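# Skadura two-arm bench cell

The Skadura is a tabletop cell for light sorting and kitting work. Two arms face each other across a flat black top, and each reaches past the center line so parts can be handed over without a fixture. Rated payload is 300 g per arm. The Irkent controller ships with the cell.

Fingers can be fitted bare or wrapped in foam padding with a taped tip. Padded fingers are the usual choice for thin plastic goods such as party cups and measuring scoops.
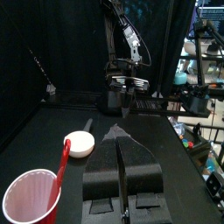 ## What changes for the operator

At the Hosseinzadeh packing site, one operator now looks after 2 cells. Repetitive picking has moved to the arms. The operator loads stock, clears faults and checks finished kits — work that used to be squeezed in at the end of a shift. Plan on 5 days of training per person.

Fault messages appear in plain text on the Skindar panel. Restart is manual and must be done at the cell.

## Ordering

- Cell with two arms and controller: SK-54
- Padding and tape kit: sold separately
- Lead time: on request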